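Setting up the two-handed table cell after a move or a hand swap

Last revised May 30, 2019, by Oriana Cáceres, Covham workshop

You will need this page if the cell has been moved, if either hand has been off for repair, or if the arms have started setting things down a thumb's width from where they used to. It covers the table, the hands, the head camera and the first run. It does not cover the arms themselves, which have their own manual, written in a style that makes this one look like a thriller.

Allow a morning. Amancay once did it in a lunch break and then spent the afternoon doing it again.

What to have ready

The hex keys from the red roll (the loose ones in the drawer are rounded off and should have been thrown out years ago). Two lint-free cloths. The Zolura torque driver. A spirit level. The calibration board, which lives flat behind the filing cabinet and must go back there. The practice objects, in their tub. A pencil and the cell notebook, since the screen has a habit of logging you out with your numbers still on it.

Before you touch anything

Press the stop, turn the key, take the key out and put it in your pocket. Wait until the drive lights go out. The arms will sag slightly when the brakes take over, and the first time you see it you will jump. That is normal, for you and for them.

If the cell has come over from Budden in the van, check every connector behind the shoulder by hand. Don't look at them and decide they seem fine. Push each one home until it clicks, then tug it.

Step 1. The table

Level the table first, because everything afterwards is measured from it. Put the spirit level along the long side, then the short side, then both diagonals. Adjust the feet a quarter turn at a time and tighten the lock nuts with the table loaded, i.e. with your own elbows on it.

Wipe the top with a barely damp cloth and then a dry one. The surface is glossy and it shows the ceiling lights whatever you do. Small bright points are acceptable. Long streaks are usually cleaning fluid, and the camera will treat a good streak as an object and try to be helpful about it.

Step 2. Fitting the hands

Left hand first. It doesn't matter technically, but the notebook is laid out that way and you will write the numbers in the wrong column otherwise.

Offer the hand up to the wrist plate with the thumb towards the inside. The dowel goes in only one way round. If you find you are pushing hard, stop pushing. Start all the screws by finger, then tighten them crosswise with the torque driver to the value written inside the cover of the notebook. Plug in the flat cable and route it through the clip on the back of the wrist – leave enough slack for a full turn. The old left cable was fitted without slack and survived 1,071 cycles, which was better than we deserved.

Repeat for the right.

Then, with the power still off, move every finger joint through its travel by hand. It should feel even all the way, like a good tap. A gritty patch means crumbs or worse, and the hand should come off again for cleaning. Resist the temptation to let it wear in.

Step 3. Power up and home

Key in, stop released, everybody's arms out of the way. Choose Home Hands from the service menu, not Home All. Home All moves the arms as well, through a sweep devised by someone at Olivares who evidently owned a bigger room.

Each finger closes, opens and settles. If one stays half curled, home that hand a second time. If it does the same again, the fault is nearly always the flat cable, so go back to Step 2 and reseat it.

Step 4. The camera

Fix the calibration board to the tabletop with the low-tack tape. Run the head camera routine and let it take its 80 views without leaning on the table, walking past or switching lights on and off. The score should come out green. Amber is permitted by the software but not by me. Most ambers are cured by cleaning the lens.

Take the board away and check the view by eye. You want clear table between the hands and the backdrop, and you want to see both thumbs with the hands at rest. If the far edge of the table looks bent, make a note of how bent and carry on; the correction is applied later in the chain. I have watched two grown adults shim a perfectly straight table for an hour over this.

Step 5. The first run

Now put out a few practice objects. We use a mug, a plate and the pair of striped pumpkin buns, which are toys, as one visitor found out with his teeth.

Stand the mug well back with its handle to one side. Put the plate nearer the middle with one bun on it, and the other bun on the bare table right beside the plate. The pair is useful: the two look the same to the camera but sit at different heights, so a hand that is reading height badly will manage one and fumble the other. Start with both hands in front of the objects, fingers curled down towards the table.

Set the speed to its lowest and run the pick routine with a hand on the stop. Watch the fingertips, not the screen. They should come down beside the bun without brushing the plate's rim. If they land consistently to one side, repeat Step 4. If they land somewhere different each time, check the wrist screws.

Once the slow run is clean, go up to working speed and leave it for 100 picks. Write the misses in the notebook, including the ones you think were your fault.

Looking after it from then on

Wipe the fingers weekly with a dry cloth. Never use spray near the knuckles. Retorque the wrist screws after the first day and then monthly. The finger tendons are due for replacement at 3,000 cycles; the spares are ordered through Covham and arrive when they arrive, so put the order in early. The last lot was requested in October and I had stopped believing in them by the time the box came.

Put the board back behind the cabinet.
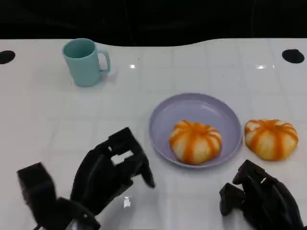
Step 5 layout from the head camera: mug at the back, one bun on the plate and one beside it, both hands in front.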